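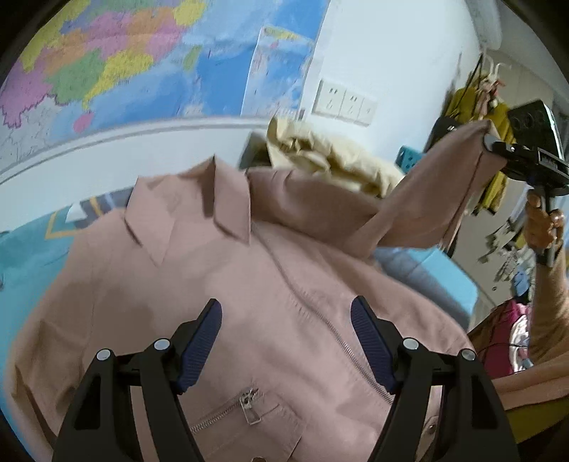

Für wen ist das Institut Nillholm gedacht?
Unsere Kurse richten sich an Personen mit einem Lehramtsabschluss, die vor dem Eintritt in den Schuldienst ihre fachlichen und didaktischen Kenntnisse prüfen lassen und vertiefen möchten, sowie an Lehrkräfte, die nach längerer Unterbrechung in den Beruf zurückkehren.

Über uns

Das Institut Nillholm ist eine staatlich unabhängige Einrichtung der Lehrerbildung mit Sitz in Tretmont. Gegründet wurde es als Abendschule für angehende Volksschullehrkräfte. Heute umfasst das Angebot Vorbereitungskurse auf die pädagogischen Prüfungen, berufsbegleitende Fortbildungen und eine Beratungsstelle für den Quereinstieg. Im vergangenen Studienjahr waren 143 Teilnehmende eingeschrieben, der größere Teil davon in den Abendkursen.

Träger des Instituts ist die Perrin-Stiftung. Sie stellt die Räume zur Verfügung und gewährt auf Antrag Beihilfen zu den Kursgebühren. In die Gestaltung der Lehrpläne greift sie nicht ein; diese liegt beim Kollegium und wird in jedem Frühjahr mit den Partnerschulen abgestimmt.

Unser Verständnis von Lehre

Guter Unterricht setzt sichere Fachkenntnis voraus. Jeder Kurs beginnt deshalb mit einer schriftlichen Einstufung, deren Ergebnis ausschließlich der Planung dient und nicht an Dritte weitergegeben wird. Auf dieser Grundlage werden Lerngruppen gebildet, die über zwei Semester zusammenbleiben.

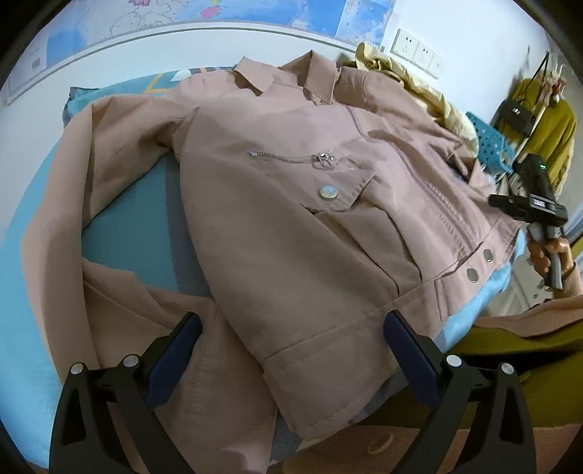 Innerhalb dieser Gruppen wechseln fachliche Übungen mit Hospitationen ab. Die Teilnehmenden besuchen den Unterricht an einer Partnerschule, führen ein Beobachtungsheft und besprechen ihre Aufzeichnungen im Seminar. Eigene Lehrproben sind ab dem zweiten Semester vorgesehen. Die Bewertung erfolgt durch zwei Lehrkräfte, von denen eine dem Institut nicht angehören darf.

Bibliothek und Lernplattform

Die Handbibliothek in Tretmont enthält rund 500 Bände zur Fachdidaktik, Schulpädagogik und Prüfungsvorbereitung. Über die Lernplattform Motau sind Übungsaufgaben, Musterlösungen und Seminarunterlagen auch von zu Hause abrufbar. Der Zugang wird mit der Einschreibung freigeschaltet und bleibt bis zum Ende des Studienjahres bestehen.

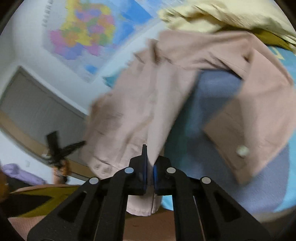
Institut Nillholm, Tretmont

Anmeldung und Auskunft

Das Studienjahr beginnt im Oktober. Anmeldungen nimmt das Sekretariat schriftlich entgegen; beizufügen sind ein Lebenslauf und eine Kopie des Abschlusszeugnisses. Anträge auf Beihilfe der Perrin-Stiftung sind zusammen mit der Anmeldung einzureichen. Telefonische Auskünfte erteilt das Sekretariat vormittags bis 12 Uhr.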